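Tomar wall-mounted bike rack and storage cupboard: two months on

By Telma Retamal
March 11, 2023

I have wanted a proper place for our bikes since we moved to Bolludville, and for most of that time the proper place was the hallway. Two adult bikes, one kid's bike, a pump, a basket of tubes and a helmet that I trod on at least once a week. So when my neighbour Kuldeep Sisodia put a Tomar unit up in his garage I went over for a look, stayed for a cup of tea, and ordered one that night.

Short version: I love it! There are a couple of niggles, and the instructions deserve a talking to, but I'd buy it again.

What you get

The Tomar is a rail with hooks on top and a tall cupboard that sits beside it. The rail takes 3 bikes (the listing says so, and it's true, though you have to alternate the handlebars or they tangle). The cupboard has one full-height door, two fixed shelves and one you can move. It comes in a range of colours, and I went for the plain grey, a decision my daughter still holds against me.

It arrived in two long boxes. The heavier one needed both of us to get it up the driveway, and the courier had left it standing on its end against the downpipe, but nothing inside was chipped.

Putting it together

Set aside an afternoon. The rail is dead easy: find your studs, drill, bolt, hang a bike on it, stand back and feel clever. I had that done before lunch.

The cupboard is slower. The booklet has no words at all, only drawings, and step eight shows the back panel the wrong way round. I know this now. My sister-in-law Archana spotted it when I had already put in most of the screws, so out they all came again (there was some language). After that it went together really well. The holes line up, the cam locks bite properly and the whole thing feels square, which I can't say for the wardrobe we bought the year before.

One tip: the supplied wall plugs are for masonry. If you've got plasterboard, buy decent ones before you start.

Living with it

Getting the bikes up is easier than I expected. The hooks have a thick rubber sleeve and sit low enough that I can roll the back wheel in and tip the bike up without lifting the full weight. My daughter can do hers by herself if she's in the mood. The rims haven't marked, and the grey wall behind them only has the one tyre smudge, which was me showing off.

The cupboard has swallowed everything: pump, locks, lights, two pairs of shoes, the picnic rug, a bottle of chain lube that leaked in the old basket and ruined a pair of gloves. The shelves are deep, so small things do wander to the back. I've put an ice cream tub on each one and that sorted it.

Two niggles. The door handle is a skimpy little thing and hard to use in winter gloves. Most of the time I ignore it and just take hold of the edge. And the door swings wide, so measure how much room you have beside the car. We have to park a bit further over than we used to.
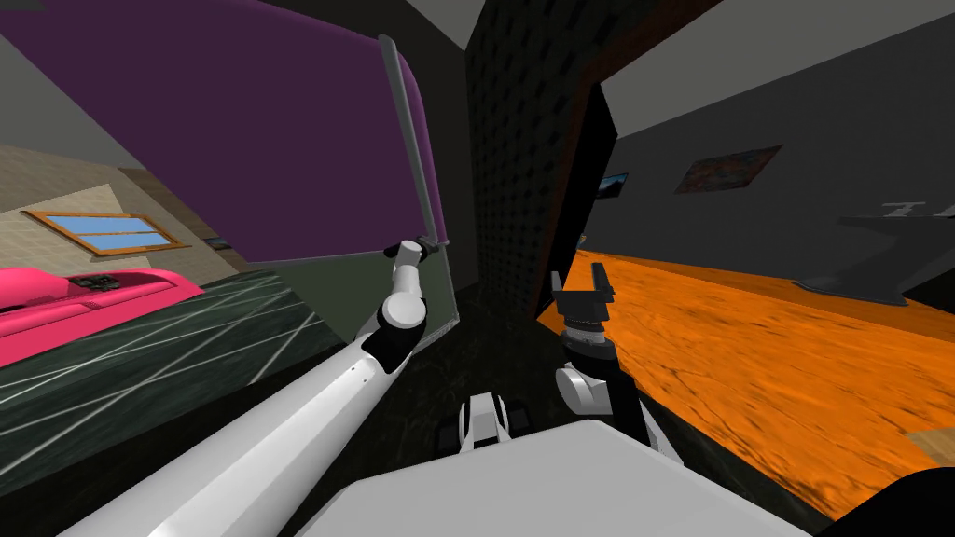
Purple door panel with the narrow grey edge, held at the edge.

How it compares

Before this I'd looked hard at the Zornar, which is cheaper and rail only. Bimla Upadhyay from our Sunday ride has one and likes it, but her hooks are bare metal and she's wrapped them in old inner tube. If you already have a shed full of shelves, the Zornar would do you fine. For us the cupboard was the whole point.

Price and where to get it

I paid $135 for the rail and another $100 for the cupboard in the January sale at Driltano. Delivery was free. They had the grey in stock and the other colours were a wait of a few weeks.

Would I recommend it?

Yes, heartily, if you've got the wall for it. The hallway is a hallway again, the helmet has its own hook, and we've been out riding far more now that getting the bikes down takes a minute. I'm already eyeing off a second rail for the scooter and my husband's old racer, which has been behind the water heater since we moved in.

Four and a half stars. The missing half is for step eight.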